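4. Where things are kept

4.1 Background to the home visits

The questionnaire results in the previous section show how much people say they own and how much of it they say they use. They tell us little about where it all goes. The second stage of the study was meant to fill that gap. We visited people at home in two districts, Brungate and Lulside, and asked them to show us how they stored the things that were not in daily use: winter clothes, spare bedding, papers, tools, games, decorations, and the large mixed group that most people called bits and pieces.

The questionnaire was returned by 109 households. From these we chose 20 for a visit, taking care to include flats as well as houses and people who rented as well as people who owned. Brungate is mostly terraced streets with small lofts and, in many cases, a cellar. Lulside was built later and has few lofts. Its largest block, Damasceno Court, has a row of lock-up stores on the ground floor, which tenants can rent by the quarter. The difference matters for what follows, since a household with a lock-up downstairs keeps its belongings in a different way from one with a loft hatch above the landing.

Each visit followed the Ilar schedule, a set of prompts first drawn up for a study of kitchen cupboards and reworked by us for the whole home. The schedule asks the householder to fetch a named thing while talking through the search. We did not time the searches. Several people in the pilot had found the idea of a stopwatch off-putting, and we were more interested in what they said on the way.

4.2 Choosing a container

Most households used a mixture of containers, and few could say when the mixture had come about. Cardboard boxes were kept from deliveries or from the last move. Suitcases were filled with other things between holidays. Biscuit tins, carrier bags, drawers from furniture that had since been thrown out — all of these turned up in both districts. Containers bought for the purpose of storage made up a smaller part than we had expected from the questionnaire, where people tended to list the things they had paid for and leave out the rest.

When householders had bought boxes, they gave price and size as the main reasons. A box had to fit a known space: under a bed, on a shelf above a boiler, between a wardrobe and a wall. Some people had measured. Others had bought one, tried it, and gone back for more of the same kind, sometimes finding that the shop had changed its range in the meantime. Sets that did not match could not be stacked safely, and this was a common complaint in Brungate, where cellar floors are uneven and people wanted to build upwards from a shelf.

Clear plastic was the material people talked about most. Those who liked it said that they could tell one box from another without opening either. Those who did not like it said that it made a room look untidy, because the contents were on show. A third group had bought clear boxes and then put them inside a cupboard, where the question did not come up. Frosted plastic fell somewhere between the two positions. The contents show through it as soft shapes, enough to help someone who already knows what is in the box, and less use to anyone else in the home.

Figure 3. Lidded storage box in frosted, translucent plastic, with the lid closed. 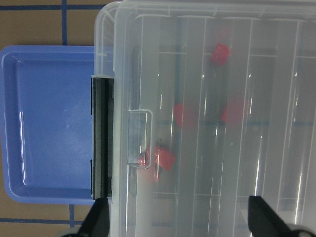 Celina Śliwiński objected to this account when an early draft was read to her. In her view we had made too much of seeing and too little of remembering, as she had never once looked through the side of a box to find out what it held; she knew the box by where it stood, and if somebody moved it she was lost, clear plastic or no clear plastic. She added that people buy clear boxes for the rest of the family, who then ask where everything is all the same.

We think this is a fair point, and it led us to go back through the notes. In most of the visits, the householder walked straight to a place before looking at any container at all. The first thing said was nearly always a location ("it'll be in the back bedroom") and only then a container ("in one of the big ones"). Material and colour came into the search late, when two or more boxes of the same shape stood side by side. Position seems to do most of the work, and appearance settles the cases that are left over.

This also helps to explain why moving house, or even redecorating one room, was remembered as such a nuisance. The containers themselves had come through without trouble. The order in which they stood had not, and it took people a long while to learn a new one. One couple in Lulside had moved across the landing to a larger flat and had tried to keep every box in the same place in relation to the front door.

4.3 Labels

Labels were less common than the advice found in home magazines would suggest. Eight of the households we visited used written labels on some of their boxes. The labels were of several kinds: masking tape with marker pen, luggage tags tied to a handle, sheets of paper slipped inside the lid, and in one home a printed list on the cupboard door with a number for each box. The printed list was much admired by the rest of that family and was out of date.

Two problems came up with labels. The first was that the contents changed and the wording did not. A box marked "curtains" held curtains and a fondue set. The householder knew this and saw no need to correct it, since the fondue set was rarely wanted and everyone who might want it had been told. The second was the level of detail. A broad label such as "Christmas" stayed true for years and was of limited help. A narrow one was helpful until something else was added.

Labels that came with the box were usually left on. They say what the thing is and nothing of what it holds, and most people had stopped seeing them. When asked, one man in Brungate said he had meant to peel his off and write on the space underneath.

Where more than one adult used the same store, labels were often addressed to the other person. Notes such as "do not bend" or "mum's, ask first" are instructions and give no list of contents. We recorded these separately. They were found mainly in shared cupboards and in the lock-ups at Damasceno Court, where relatives sometimes held a second key.

4.4 Lids, and how they are left

Little has been written on lids, and we had not planned to cover them. They came up so often in the visits that a short account is given here.

A lid has to be dealt with every time a box is used. It needs somewhere to go. In a narrow cupboard there may be nowhere, and the user holds it under one arm or props it against the wall. People with stiff hands told us that catches were the hardest part, and that they would choose a box with a poor seal over one they had to fight with. Lift-off lids were put aside and sometimes not put back. Hinged lids could not be lost, though they needed height above the box, so that a box on a low shelf had to be pulled out completely before it could be opened. Sliding lids need little height and can be left partly open.

The half-open lid deserves a word of its own. Several householders kept one box in this state more or less all the time, usually the one they were working through or adding to. It held mending, or receipts, or small toys on their way from one room to another. A closed lid marked the contents as put away. A box with its lid left part of the way along was still in use, even where it had stood like that for weeks. Children in two of the homes understood this rule well and would take things freely from an open box, while asking before they opened a closed one.

We did not find that half-open boxes were any less orderly inside. They did collect more dust, and one householder laid a tea towel over the gap. Some people felt that they ought to apologise for them, and closed them as we came into the room.

Figure 4. Clear storage box with its ridged lid slid partway across, leaving a gap at the left. 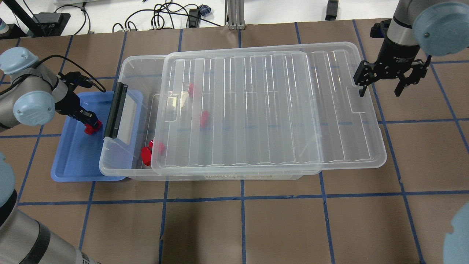

4.5 Stores outside the home

The lock-ups at Damasceno Court were rented by a minority of the tenants we visited, and by some who said they did not need the space. The rent is low, and giving up a lock-up means joining the end of a waiting list. Most held large things: bicycles, a cot, a folding table, paint. Smaller belongings were taken down there in whatever they were already in, and tended to stay.

Visits to the lock-up were planned. Tenants saved up reasons to go, and went when there were enough of them. In Brungate the loft was treated in much the same way, with the added difficulty of the ladder. In both cases the householder's knowledge of the contents was weaker than for anything kept indoors at floor level, and the fetching task in the Ilar schedule was more often given up. People did not seem troubled by this. Several said that if they could not find the thing they would manage without it until September, when the heavier clothes came down and the whole store would be gone through anyway.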